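5.3 Recording two-hand episodes

Before you start, finish the calibration in 5.2. Both Jokura hand units must show a steady green light, and the Duggan logger must have at least 53 GB free.

1. Clear the work surface of anything that is not part of the task card.
2. Set the basket and the task objects at the start positions given on the card.
3. Hold one unit in each hand with the fingers fully open. Keep both units above the table.
4. Press the left thumb button. Wait for one short beep.
5. Do the task at normal working speed. Do not stop partway to correct your grip.
6. Open both grippers, move them clear of the objects, and press the button again.
7. Mark the episode Keep or Discard on the logger.

Note: An episode longer than 2000 frames is split into two files. Discard both and record again.

Note: Failed grasps are kept if the task was completed in the same episode. Enter code 267 in the remarks field.

Caution: Do not rest the finger blocks on wire mesh. The tips can catch in the openings and pull out of line. If a finger has been knocked, repeat 5.2 before the next episode.

A full Trusdale table set is 2255 kept episodes. Send questions about task cards to Aisling Kavanagh at the Gollton site.
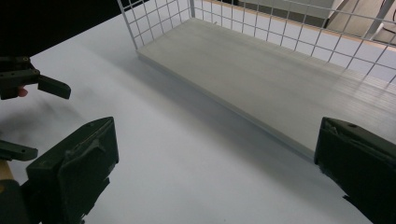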